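Humley Street Toy Library
Jan 8, 2021
Thread

A few of you asked over the holidays how our little toy library got going, and since I've got a cup of tea and a quiet morning I'm going to tell you properly. Settle in, this is a long one. (1)

We started with 3 plastic tubs in the back of the Gustlow hall and a biscuit tin for the coins. Everything in the tubs had belonged to kids on our own street. I thought we might lend out a toy or two a week and have a nice chat while we were at it. (2)

By the first December we had 40 families signed up and the tubs had turned into a wall of shelves — lovely deep ones that came out of the old Rowlands shoe shop when it closed. They still smell a bit of leather if you put your nose in. (3)

Now the question I get more than any other is what to borrow for a one-year-old. My answer is always the same and I'm sorry if you've heard it! Borrow something with holes in it. A shape sorter, a posting box, a milk carton with a slot cut in the lid. They'll be at it for ages. (4)

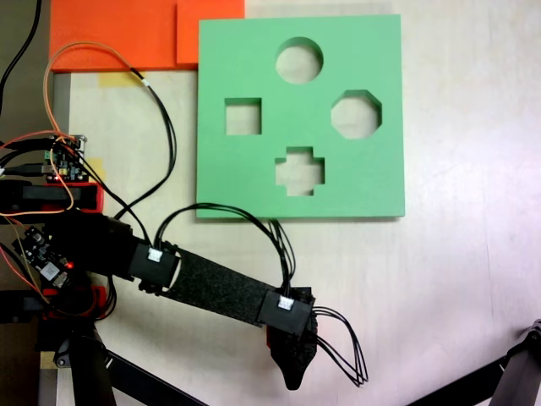

Circle, square, octagon and a cross. A good honest shape board.

The cross is a tricky one for small hands, by the way. Circles go in any way you turn them, so that's where most littlies begin, and it's a kindness to hand them the circle piece over and over until they're sick of it. Square next. Leave the fancy ones in a bowl on the bench for another month. (5)

And please don't fret if your toddler would sooner chew the pieces, or wear the board as a hat, or post your house keys down the heating vent. My own youngest did all of that and then one rainy afternoon sat down and did the whole puzzle while I was on the phone. I missed it completely. I'm still a bit cross with my mum for ringing. (6)

Second most common question: do I have to bring toys back clean? Yes please, if you can manage it. Warm water and a drop of dish soap is plenty for plastic. Wooden ones just want a damp cloth and a good dry afterwards. Don't soak them, they swell and go furry and then they don't fit their holes anymore. (7)

Missing pieces are fine too. Truly! We've got a drawer of odd bits that's grown to the size of a small country and I love digging through it. Tell us what's gone when you drop the toy off and we'll pop a note in the bag for the next family. What drives me up the wall is finding out from a four-year-old in tears. (8)

While we're on colours — I do like a toy that's one strong colour. My favourite thing on our shelves is a plain red stacking cup. It's been a hat for a bear, a bath scoop, a drum and a very small prison for a snail. If you're buying for a baby shower and you're stuck, get cups. (9)

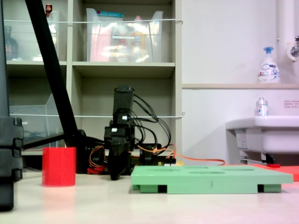 Red cup, standing to attention.

Fees, for those who asked. It's 80 dollars for the year, and that covers as many swaps as you like. If that's a stretch right now, send me a message and we'll sort something out quietly between us. I mean it, the toys are no use to anyone sitting on a shelf. (10)

We also got a bit of good news just before the break. The Briltberg fair day raised 2000 dollars for us, which I had to read out twice at the meeting. Most of it is going on outdoor things: a balance beam, a water table and some decent trikes to replace the one that only turns left. (11)

The rest I'd like to put towards puzzles for older kids. We're well stocked up to about preschool and then it gets thin. If your eight-year-old has a favourite board game they could talk about till dinner, I want to hear the name of it. Same goes for jigsaws, marble runs, anything you can spread over a kitchen table and leave there for days. (12)

Donations are welcome again from now, but have a look in the box first, would you? Check the batteries haven't leaked. No soft toys for the moment please, we've got nowhere to wash them and the bears are already two deep on the top shelf. (13)

Doors are open from nine until noon, side entrance, the one beside the lemon tree. Prams can come right in. There's a kettle, and the good mugs are behind the flour. Bring back your Christmas loans when you're ready, there's no late fee this month. (14)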